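Temps de lecture : 6 min

Acheter un bras robotisé quand on est huit à l'atelier

Le devis tenait sur deux pages, et la ligne qui a fait le plus parler chez Gornby n'était pas celle du robot. C'était la dernière, tout en bas, en petits caractères : « préparation du poste, à la charge du client ».
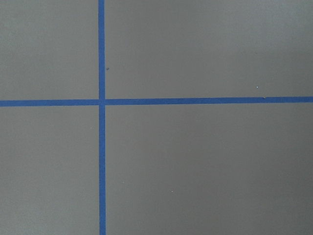
L'entreprise fabrique des boîtiers de raccordement pour l'irrigation, dans une ancienne laiterie aux portes du bourg. Elle vend bien, elle embauche quand elle peut, et elle cherchait depuis deux ans quelqu'un pour le poste de dépose des couvercles, un travail répétitif que tout le monde fait à tour de rôle en soupirant. L'idée du bras est venue de là. Pas d'un salon, pas d'une brochure : d'un planning qui ne bouclait plus.

Subbarao Kurian dirige la production. Il a quarante-six ans, une formation d'outilleur, et un enthousiasme franchement contagieux dès qu'on lui parle de butées et de plans de travail. « J'ai commencé comme tout le monde, par regarder les prix des bras. J'y ai passé trois soirées. Ensuite j'ai pris un rouleau de ruban adhésif bleu et j'ai compris que j'avais commencé par le mauvais bout. »

Le ruban, parlons-en ! Il coûte trois fois rien et c'est sans doute le meilleur investissement de tout le projet. Deux bandes qui se croisent sur une surface grise et mate, et voilà un repère commun pour les gens comme pour la machine. On décide que le croisement sera l'origine, on pose les bacs par rapport à lui, on déplace, on recommence. Kurian a fait ça pendant tout le mois de mai, avec des cartons découpés aux dimensions des pièces, bien avant de signer quoi que ce soit.

Ce travail lui a appris ce qu'aucun catalogue n'aurait pu lui dire. Que le bac de sortie devait passer à gauche, par exemple, à cause de la porte coupe-feu. Que la portée annoncée par le premier fournisseur était trop généreuse pour son besoin, donc trop chère. Et que la table prévue bougeait quand on s'y appuyait, ce qui a ajouté une table au budget.

Le vrai prix d'une cellule

Prenons le temps de regarder où va l'argent. Dans les projets de cette taille que j'ai suivis, le bras lui-même pèse souvent moins de la moitié de la dépense. Le reste se répartit entre la pince, le bâti, la sécurité, l'électricité, l'intégration, la formation, et une quantité étonnante de petites fournitures que personne ne pense à chiffrer.

Chez Gornby, le poste « petites fournitures » a été ouvert à 307 euros. Ruban, vis, équerres, colliers, une paire de projecteurs pour avoir une lumière égale sur la table. Il a été dépassé avant l'arrivée du matériel, et Kurian s'en amuse encore : « Les équerres, on en rachète toujours. C'est comme les stylos. »

La pince a suivi un chemin plus tortueux. Le modèle retenu au départ, de marque Slaoui, convenait pour les grands couvercles et glissait sur les petits. Plutôt que de monter en gamme, l'équipe a demandé un essai avec des doigts usinés sur mesure. Facture : 3029 euros, étude comprise, à ajouter au devis initial. La somme a fait grincer des dents pendant une semaine. Elle évitait pourtant un changeur d'outil qui aurait coûté bien davantage, avec une maintenance à prévoir en plus.

J'aime beaucoup ce moment des projets, celui où l'on arrête de comparer des fiches techniques et où l'on apporte une vraie caisse de vraies pièces chez le fournisseur. Kurian en a apporté 100, rebuts compris. Il tenait beaucoup aux rebuts. Une démonstration sur des pièces parfaites ne dit pas grand-chose d'un lundi matin d'hiver, et un bon intégrateur accepte l'exercice sans discuter.

Acheter, louer, attendre

Restait la question du financement. L'achat direct avait la préférence de la gérante, qui n'aime pas les mensualités. La location, proposée par l'intégrateur Urusden, laissait la possibilité de rendre le bras au bout d'un an. Attendre la génération suivante avait aussi ses partisans à l'atelier, comme toujours.

Ils ont coupé la poire en deux : location du bras, achat de tout ce qui l'entoure. Le raisonnement se défend bien. La table, l'éclairage et les protections serviront quelle que soit la machine posée dessus, alors que le bras peut changer si la gamme de produits change. Le contrat prévoit une option d'achat, avec une partie des loyers déduite. Il faut lire cette clause lentement, stylo en main, et demander ce qui se passe si l'option est levée en cours d'année – la réponse varie beaucoup d'une maison à l'autre.

Quelques points méritent d'être écrits noir sur blanc avant la commande. Le délai d'intervention en cas de panne, en heures ouvrées. Le nom de la personne qui viendra former l'équipe, et le nombre de jours prévus. La propriété des programmes, surtout, qui doit revenir à l'atelier. Kurian a failli passer à côté de cette dernière ligne et l'a fait ajouter la veille de la signature.

Côté calendrier, l'équipe s'est gardé une marge que d'autres jugeraient luxueuse : deux semaines sans objectif de production, entièrement consacrées aux réglages et aux essais. Tout l'atelier y passe, y compris l'expédition. Chacun apprend à arrêter le bras, à le remettre en position et à vérifier les repères au sol et sur la table. C'est du temps payé, donc du budget, et il figure dans le tableau au même titre que la pince.

Le tableau, d'ailleurs, vaut le détour. Kurian y a créé une colonne « appris en route », où il note chaque dépense imprévue avec la raison en face. Elle s'allonge et il la montre volontiers. Un confrère de Kendari, fabricant d'étagères qui réfléchit à un projet voisin, lui en a demandé une copie et s'en sert pour préparer son propre dossier.

Et la suite ? Un deuxième poste est déjà à l'étude, pour la pose des joints, nettement plus délicate. Les joints sont souples, ils se tordent, ils collent entre eux par temps humide. Rien n'est commandé, aucun fournisseur n'a été consulté. Kurian a seulement demandé qu'on lui libère une table et qu'on rachète du ruban.

Contact : la rédaction – Mentions légales – © Tous droits réservés – Retour en haut de page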